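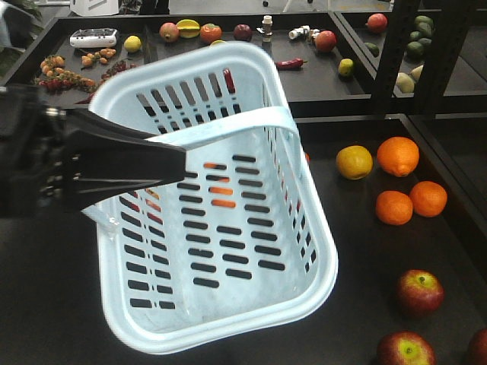
Cleaning and Loading a Slotted Plastic Hand Basket for Fruit

Applies to rigid one-piece baskets with slotted walls and a single swing or fixed handle. Wire and fabric baskets are covered on a separate page.

What you need

Dish soap, unscented
A soft bottle brush, narrow enough to pass through the wall slots
Two lint-free towels
A kitchen scale
A sheet of thin foam or a folded towel to line the floor

Cleaning

1. Remove stickers, twist ties and loose leaves. Turn the basket upside down over the sink and tap the floor with your palm.

2. Rinse with lukewarm water from the outside in. Very hot water can warp thin walls between the slots.

3. Work soap into each slot with the brush, one row at a time, starting below the rim. Residue collects on the lower edge of the slot.

4. Wash the underside of the rim and both points where the handle meets it. These are the areas most often missed.

5. Rinse, shake, and stand the basket at an angle until it stops dripping. Dry the floor by hand.

Checking the handle

Place a load of 8 pounds in the basket, centered, and lift by the middle of the handle. The rim should stay level. Lift a second time by one end of the handle. Some tilt is normal in this position, but the joint must not click or open. Retire any basket with white stress marks at the joint.

Loading

1. Line the floor. Apples bruise on bare ribs and slot edges.

2. Weigh the apples first and put them in as the bottom layer, stems to the side. A stem pointing up will puncture the fruit above it.

3. Add oranges next. Their skins tolerate contact with the slots, so they can go against the walls.

4. Put lemons in the gaps last. Check each one for soft spots by pressing near both ends. Green tinting on the skin is acceptable.

5. Stop one inch below the rim. The handle needs clearance when it is carried on the forearm.

For storage longer than a day or two, move the apples to a separate container. They give off ethylene, which shortens the life of other produce nearby.

Notes on the slots

Long slots drain and vent faster than round holes but let small fruit through. Cherries, grapes off the stem and kumquats need a liner on the walls as well as the floor. The Kemeck liner fits most rectangular baskets with rounded corners. Trim it with scissors if the corners bunch.

Stacking

Nest empty baskets with all handles folded the same way. Fixed handles do not nest; hang these from a rail, 18 inches apart. Never stack loaded baskets rim to floor.

Revised 11 May 2020, Arben Babić. Step 4 under Cleaning added.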